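Trivel field notebook and tally app: a season's worth of opinions

Posted July 2022 by Colette Bailly

I have been meaning to write this one up since April, when the first of the marsh surveys came around and I finally put the Trivel kit into my bag in place of the stack of damp notebooks I've carried for most of my working life. If you count birds or frogs or plants for a living, or for the pleasure of it, you know the problem. You stand in a wet field writing numbers down, and then you sit at home that evening trying to work out if that was a 1 or a 7.

Trivel is sold as a pair. You get a waterproof notebook with 136 numbered pages, and an app that reads the pages after you photograph them with your phone and turns them into a table. You can buy the notebook alone, and I'll come back to that, but the idea is that they go together.

The notebook first, and I'm very fond of it! The paper takes pencil beautifully, even in drizzle, and the binding lies flat on your knee, which matters more than you'd think when your other hand is holding binoculars. Each page has a strip along the top for site, observer, start time, end time and weather. It's a small thing, but I have inherited so many old records with no end time on them, and without knowing how long somebody looked you can't do much with what they found. A printed box nags you into filling it in.

My only grumble is the column width. There are 11 columns to a page, and anyone with big handwriting (mine is enormous) will be spilling over the lines by the third species.

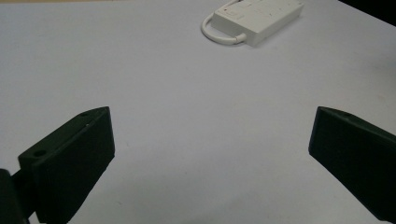
Now the app. Setting it up took me most of a rainy afternoon, partly because I wanted to load my own species list for the Tadine marsh and the file had to be laid out just so. Once that was done it went along nicely. I ran 30 pages through it from the spring visits and checked every one against the paper by hand, with a pot of tea beside me. It was good with numbers, a bit shaky with my abbreviations, and it flagged most of the entries it wasn't sure of so that I could fix them myself. I like a program that admits when it's guessing.

What I like less is the way it treats a blank. If you leave a box empty, the app writes in a zero. For a lot of people that will be fine. For me it's a real worry, as "I looked and there were none" and "I didn't get that far before the rain" are very different things to say about a rail or a newt, and once they're both zeros in a table there's no telling them apart. You can switch this off, but the setting is tucked away three menus deep, and I'd have missed it if I hadn't gone hunting. Please, please go and change it before your first import.

The charts are pretty and I'd leave them alone. The app will happily draw you a trend line through 3 visits, with no hint of how wobbly that line is. I export the table and do that part elsewhere.

I should mention the Skirnov logger too, as several of you asked how they compare. I borrowed one for the Sisay transects last year. It skips paper altogether, and for long days with a single species it's quicker, no question. But the screen is hard to read in full sun, and I missed having room to scribble in the margin – "heron flushed everything at the second post" has explained more odd counts for me than any software.

So, would I buy it again? The notebook, yes, and I already have a second one on the shelf. The app I'd recommend to anybody with a backlog of pages and the patience to check its work. If you only do a handful of visits a year, get the notebook on its own, type your numbers up the same evening, and spend the difference on better socks.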